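Vuleck tube rack, orange, two-tier

I was ready to dislike this. The Catby shop page calls it "precision lab storage", and 122 people have given it top marks, most of them in the same three words. It's a plastic rack with holes in it. I've had it on the bench since August. 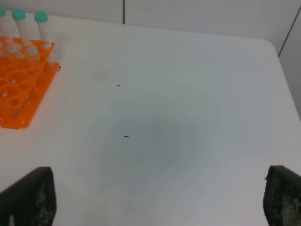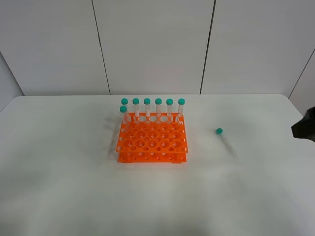 Good points first. The colour is hard to lose, and you can see straight through to the lower tier, so checking that a tube has gone all the way down is easy. The capped tubes stand up straight enough.

Now the grumbles. The holes come in more than one size, and the listing doesn't say which is meant for what. I wrote to Nijs, who handle the returns, and got a link back to the same listing. It's also light. With only the back row filled I wouldn't want to knock it with a sleeve. And "survives 300 washes" is a claim I'd like to see somebody prove.

My old Droltusis rack was uglier and heavier, and I still reach for it when the tubes are full. Fine at the sale price, not at the full one. Tubes not included.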